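4.2 Who counts the crowd

The first thing we learned about protest coverage in the four towns is that a march has at least three sizes. There is the size the organizers announce, the size the police announce, and the size that ends up in the paper, which tends to sit between the other two like a child in the back seat. Our coders were asked to record all three wherever an article gave them. In Dolan and Lerov this was usually possible. In Broltis it was rarely possible, as the Broltis police have a policy of describing every gathering as "modest," including the one that closed the bridge.

The corpus for this section holds 520 articles on street protests over water rates, drawn from 11 local outlets. Two of the outlets share an owner, an office and, on at least one evening in August, an identical misspelling of the word "tear." We kept them separate because their headlines differ, and headlines are where most of the action is. We did drop reprints that changed nothing but the byline.

Each article was read by two coders who did not know the other's answers. They marked the source of the first crowd figure, the source of any injury figure, and whether the reporter claimed to have been present. The last of these caused more argument than the rest of the codebook put together. A sentence such as "the mood in the square was tense" may come from a person standing in the square, or from a person with a telephone and a deadline. After a long first round we settled on a plain rule: presence was coded only if the text named a spot, a time, or a conversation that could not have been had by phone. Arlindo Barros, who ran the coding in Fastach, argued for counting complaints about the weather as well. He lost, though we admit the weather was often very well observed.

Disagreements were settled at a table, by talking, until one coder gave way. We would like to report a more elegant procedure. Sessions ran past the planned time so regularly that we stopped writing down the planned time, and refreshments were treated as a standing item. 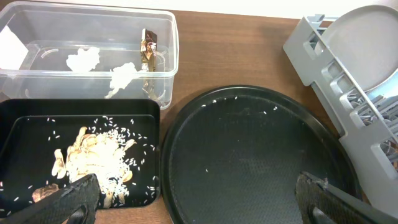

Figure 3. Clear plastic container with crumpled white tissue and a foil wrapper, on a wooden tabletop.

Turning to the results, the official figure leads. When an article gave more than one crowd size, the police number usually came first and the organizers' number came later, introduced by "but" or "although." The reverse order was found mainly in Lerov, where the weekly is edited by a former bus drivers' representative and makes no secret of it. Readers who stop after the opening paragraph, and we have no reason to think highly of our own habits here, would in most cases have met only one count.

Injury figures behave differently. Crowd sizes are disputed in print, while injuries are mostly passed along. A single hospital spokesperson in Dolan was the source for nearly every number we coded after the August march, and her early estimate of "up to 40" hurt went through a small but steady change as it traveled. The first articles kept the "up to." By the next morning it had become "40," and two days later a column referred to "dozens of casualties," a phrase that sounds like a good deal more while claiming rather less. None of the articles went back to the hospital. When we did, the spokesperson told us she had been trying to say that she did not know.

Reporter presence made less difference than we had hoped. Articles coded as written from the street carried more quotations from marchers and more detail on the route, but they leaned on the police for numbers just as heavily as the others. Several reporters we spoke to said this was a matter of safety. If the police figure is wrong, the police are wrong. If your own figure is wrong, you get letters. One had in fact tried to count the Fastach march from a café balcony and gave up when it turned a corner and part of it came back the other way.

Some caution is needed in reading these patterns. The four towns were picked partly because their archives were open to us, and open archives may belong to better-run newsrooms. The water rates dispute was also unusually polite by national standards, with one broken window and a lengthy correspondence over who should pay for it. Whether the same ordering of sources holds when more glass is involved is taken up in Section 5, where the Broltis bridge closure is treated separately.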